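Do you really need a hat stand?

Grown-ups are always being told they need a special object for every job. A special box for tea bags. A special tray for keys. And for hats, a hat stand, because if you put a hat down on a table it will be "ruined".

Is that true? I didn't believe it, so let's have a proper look.
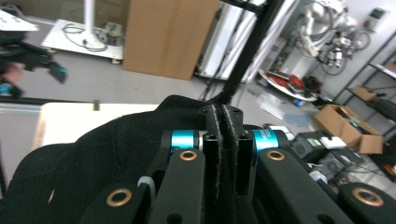
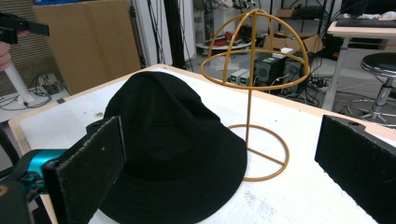 Start with how a bucket hat is put together. It has two main parts. The crown is the bit that goes over your head. The brim is the bit that goes all the way round and keeps the sun or the rain off your face. Both parts are cut out of cloth as flat shapes, then sewn together. Flat cloth doesn't want to be a bowl. The sewing forces it to curve, and that is why a hat has seams.

Now, what happens when you put it down? The brim spreads out and the crown sits up in the middle, or flops a bit if the cloth is soft. People who sell hat stands say this will bend the brim out of shape for ever. For a stiff straw hat or a smart felt one, they may have a point. Felt is wool or fur squashed together until it holds a shape, and once you've squashed it the wrong way it can be hard to put right.

But a bucket hat is supposed to be squashed! Plenty of people fold one up and push it in a coat pocket. If it can live in a pocket with an old tissue and half a biscuit, I think it can survive a table.

So what does a stand do? The kind made of wire has a round cage at the top, shaped a little like a head. The hat goes over the cage and hangs there with its brim in the air. The wire has gaps, so air can get inside the hat. That part is useful. If you come home with a soggy hat, the inside needs to dry as well as the outside, and a hat lying on a table traps damp air underneath. I will give the stand one point for that.

It also needs a wide bottom. Try balancing a hat on a broom handle and you'll see why (ask before you borrow the broom). All the weight is at the top, so the stand has to spread out at the foot or over it goes.

My neighbour Sorin Surdu owns a stand and swears by it. I asked him how many hats he has. He has 3. I asked how many were on the stand. None. They were on the back of the kitchen door, with the dog lead.

Don't take my word for it, though. Test it yourself. You need 2 soft cloth hats, as alike as you can find, and one upturned bowl, a bit smaller than the inside of the hat.

Put one hat on the bowl. Lay the other one on a table. Leave them both alone for a week, then ask somebody who doesn't know which is which to look at them. Can they tell?

When Darlene MacLeod's class tried it in November they argued for the whole of break. Some of them said the bowl hat looked rounder. Then everyone put the hats on and took them off again, and after that they couldn't agree on anything.

If your hat does get a crease you don't like, put it on and wear it for an hour. Your head is the right shape already, and it's free.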